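Startseite Werkstatt Gespräche Termine Über uns
Kategorie: Wartung & Einrichtung

"Ein Kabel ist auch ein Verschleißteil"

Trodau. Die Zelle heißt Jiro, nach dem Projekt, für das sie gebaut wurde. Zwei Arme, eine Tischplatte, drei Wände, mehr ist es von weitem nicht. Der Techniker, der sie seit dem Aufbau betreut, möchte seinen Namen nicht im Internet lesen, aber über seine Arbeit spricht er gern und lange. Ich habe ihn im Oktober besucht, um kurz nach acht Uhr am Morgen, weil er zu dieser Zeit seine Kontrolle macht.

Er fängt immer bei den Füßen an. "Alle schauen zuerst auf den Greifer", sagt er, "aber wenn die Grundplatte sich auf der Schiene bewegt hat, dann ist jede Messung am Greifer umsonst." Beide Arme sitzen auf schwarzen Platten, die vorne an der Aluminiumschiene befestigt sind. Er legt ein kleines Stahllineal an und vergleicht den Abstand mit dem Wert, den er in sein Heft geschrieben hat: 388 Millimeter von der Mitte der Zelle bis zur Kante der rechten Platte. Einmal, so erzählt er, stand dort ein Millimeter mehr, und er hat zwei Tage in der Software gesucht. Seitdem misst er zuerst und schaltet danach ein.

Die Kabel sind sein zweites Thema. Das Wellrohr am rechten Arm hat er schon zweimal neu verlegt. Beim ersten Mal war der Bogen zu kurz und hat am Handgelenk gezogen, beim zweiten Mal war er zu lang und ist an der Platte geschliffen. "Ich fahre den Arm langsam in jede Endlage und halte das Rohr dabei mit zwei Fingern. Wenn es hart wird, ist es zu kurz." Nach 300 Betriebsstunden öffnet er die Halter und sieht sich die Leitungen darunter an. Ein Kabel ist auch ein Verschleißteil, das sagt er in unserem Gespräch dreimal.

Im Moment arbeitet die Zelle mit Blumen. Der linke Arm reicht über die Stiele von einem Bund auf dem Tisch, der rechte nimmt einen einzelnen Stiel, daneben stehen die Vasen. Für die Einstellung der Greifer ist das eine unangenehme Aufgabe, meint der Techniker. Ein Stiel ist dünn, er hat Knoten und kleine Verzweigungen, und die Finger müssen ihn trotzdem gerade halten.
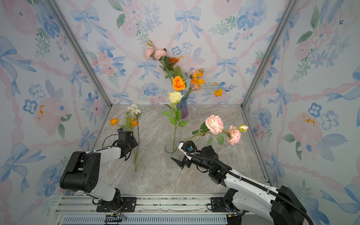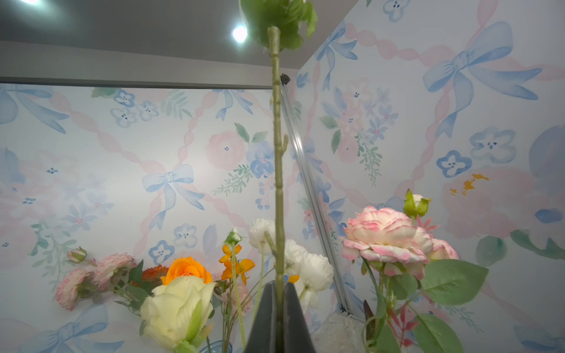 Zelle Jiro in Trodau beim Greifen von Blumenstielen.

"Mit Würfeln merkt man einen schiefen Finger vielleicht nie", sagt er. "Mit einem Stiel merkt man ihn sofort, weil die Blüte oben zur Seite geht." Ein kleiner Fehler unten wird am anderen Ende groß. Deshalb prüft er die Parallelität der Finger mit einem Stahlstift, den er an drei Stellen einspannt: an der Spitze, in der Mitte und hinten. Dreht sich der Stift an einer Stelle leichter als an den anderen, dann löst er die Schrauben, richtet den Finger neu aus und beginnt von vorn. Das dauert 15 Minuten, wenn er Glück hat.

Die Schließkraft steht im Augenblick auf 65 Prozent. Ich frage, woher dieser Wert kommt. Er lacht und sagt, aus keinem Buch. Die Lieferfirma der Greifer, Yorath, hatte für dünne Teile einen niedrigeren Wert empfohlen, aber damit ist der Stiel bei schnellen Bewegungen gerutscht. Höher wollte er nicht gehen, denn dann drücken die Finger die Knoten platt. Er hat den Wert auf einen Zettel geschrieben und innen an die Tür vom Schaltschrank geklebt. Auf demselben Zettel stehen vier durchgestrichene ältere Zahlen.

Und das Glas? Eine klare Vase ist für eine Kamera schwer zu sehen, das weiß er. Die Aufgabe der Software ist nicht seine, aber er sorgt dafür, dass die Linsen sauber sind und das Licht gleich bleibt. Er benutzt ein trockenes Mikrofasertuch und nie ein Spray in der Zelle. Nach der Reinigung macht er eine Aufnahme und vergleicht sie mit einer alten, auf der die Eckprofile gut zu erkennen sind. Liegen die Profile auf beiden Aufnahmen gleich, sitzt auch die Kamera noch richtig.

Eine zweite Zelle steht in Hesbridge, sie ist gleich gebaut, aber sie wird von anderen Leuten gepflegt. Einmal im Monat telefoniert man und vergleicht die Hefte. Dort hat man zum Beispiel früher gemerkt, dass sich die kleinen Schrauben im weißen Oberarm lockern. Seit diesem Telefonat setzt er bei jeder Kontrolle einen Farbstrich über Schraubenkopf und Gehäuse. Ist der Strich unterbrochen, hat sich die Schraube gedreht.

Was er sich wünschen würde? Er überlegt. Einen besseren Zugang zum Stecker am linken Fuß, sagt er dann, dort arbeitet er jedes Mal mit dem Spiegel. Und ein zweites Paar Finger auf Lager. Die Bestellung hat er im Sommer geschrieben, geliefert ist bis heute nur der linke.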